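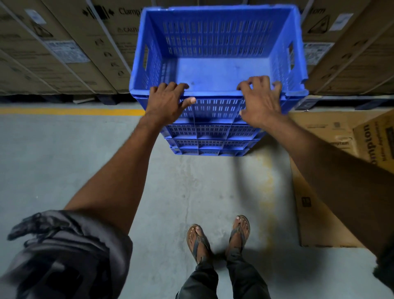
Figure 1. Both hands on the near rim of the top crate, handle cutouts at the two ends.

Handling and Storage Systems
Unit 8: Assessing a crate destacking unit before purchase
Handout issued 11 Feb 2019
Unit leader: Ishbel Moffat

Purpose of this unit

Students are asked to assess a product on offer and to write a recommendation for or against its purchase. The product is the Wekico destacker, a floor-mounted unit that lifts empty crates one at a time from a nested stack and places them on a conveyor. The prospective buyer is the Maltthorpe store, operated by Stavstead. The supplier's offer covers one unit, installation and operator training.

The manual task

The work at Maltthorpe is at present done by hand. The worker stands in the aisle facing the stack, takes hold of the top crate and lifts it clear. In Figure 1 the fingers are curled over the front rim, with the thumbs against the front face, and the end cutouts are not in use. Students should consider what follows from this for a machine. The Wekico unit lifts by the end cutouts only, and its hooks must enter both at the same time.

Nested crates raise a second matter. When one crate sits inside another, the lower one may rise with it. The unit is fitted with a pair of side clamps that hold the second crate down while the first is lifted. The walls of the crates are slotted, and clamp pressure is therefore a setting to be agreed with the supplier before any trial.

Trial results

Žofie Tóth and Gleice Lopes ran the supplier's demonstration unit at Maltthorpe in August. In the trial 263 crates were presented, of which the first 100 were new and the remainder were taken from daily use. All 100 new crates were separated at the first attempt. Among the used crates there were 8 stoppages, each cleared by the operator without tools. The trial report attributes most of these to bent rims – the remainder were not explained.

Points for the assessment

Floor space. The unit needs a clear approach on one side and a level concrete base. Aisles between stored goods are also used by pallet trucks, and the guard fence may not cross a painted floor line.

Personal protection. The supplier's manual requires closed safety footwear within the fence. Compare this with the footwear in Figure 1 and state what the site rules would have to say.

Crate condition. The offer assumes that damaged crates are removed beforehand. It does not say by whom.

Service. Kratochvíl holds the service contract for the region. Response times are given in the second annex to the offer.

Written work

Submit a recommendation of no more than two pages to Loubna Hegazy. Refer to the trial figures and state clearly which costs are missing from the offer. Questions on the clamp settings should be sent to Zdislava Vlček, who holds the full trial report.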